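**Prurka: laying out and wrapping bottles at a shared table**
Project report, second draft, October
Radoslava Kuruc

## 1. Background

Prurka is my project on small-scale packing. The starting point was Itilero, a shop that sends out cleaning products in mixed orders and packs them by hand at one table. Their cartons arrive with bottles that have shifted, and the staff wanted a better way to group bottles before they go in the box.

I worked with orange detergent bottles laid on their sides on a green-topped table. The left part of the table was used for yellow film and tape, and bottles were grouped on or beside it. 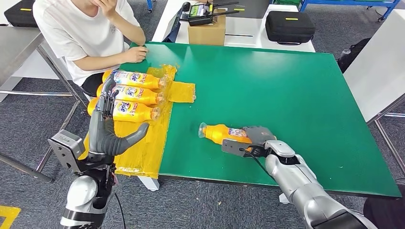 **Why lay the bottles down instead of standing them up?**
The Itilero cartons are long and shallow, so the bottles travel on their sides. Grouping them that way on the table saves turning them later.

## 2. Method

I compared two layouts. In Layout A, all the caps face the same way. In Layout B, one bottle is turned so that its cap faces the opposite direction. Each layout was arranged, checked for gaps and moved across to the film. The bottles were then separated again for the next run.

I recorded the total time for a set of runs, starting when the first bottle was touched and stopping when the last one was let go. Time spent cutting film was left out. It depended too much on who had the scissors.

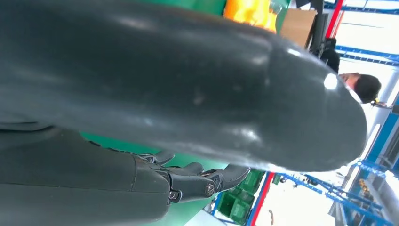
Layout A took 723 seconds over the full set of runs. Layout B took 86 seconds longer. Most of the extra time went on checking which bottle was supposed to be turned, and two of the Layout B runs had to be restarted.

## 3. Materials

The film came from a roll by Saragih. It is wide enough to go under a row of bottles but it creases easily, and once two layers have stuck together they are hard to pull apart. Pieces were cut to a length of 1,000 mm. The first batch was shorter and would not close over the caps. 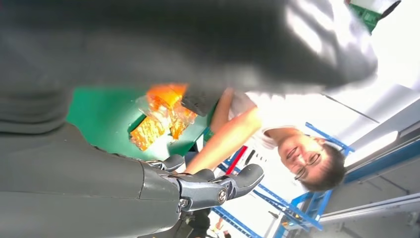
*Word count, excluding tables and appendix: 390*

A second film from Flillanance was tried for one afternoon. It lay flatter but slid on the tabletop, and I went back to the Saragih roll. The Flillanance results are in the appendix and are not used in the totals.

## 4. Problems

Bottles on their sides roll when the table is bumped. Placing the first one against a fold in the film helped. Leaving bottles on the bare tabletop while others were being moved did not, and I would change that part of the method.

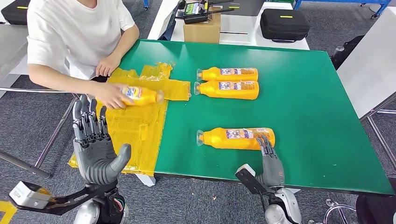

Labels were another matter. I had planned for every label to face up so an order could be checked before wrapping. This was dropped after the early runs, as it doubled the handling.

## 5. Next steps

- Repeat Layout B with the turned bottle marked by a dot on the cap
- Try a low edge strip along the front of the table
- Pack a full carton with each layout and send both on the Itilero delivery run

The carton test needs a box from the current stock, and I have asked Itilero to put two aside.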